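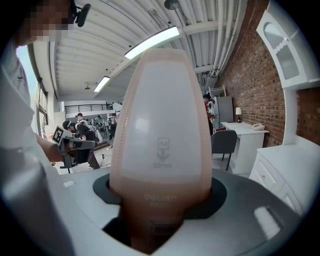 How to get the last of the shampoo out of a big bottle

I love this one because it's so easy! A nearly empty bottle can still hold plenty, and all you need is something to stand it in and a little warm water.

1. Close the cap tightly and turn the bottle upside down in a wide mug. Leave it for 30 minutes — longer if your shampoo is really thick.

2. Tap the sides, open the cap over your palm and squeeze slowly.

3. Add two spoonfuls of warm water, close it up and shake.

My friend Yvonne Lightfoot got four more washes this way! Use the thinned part within a few days, then rinse the bottle and recycle it.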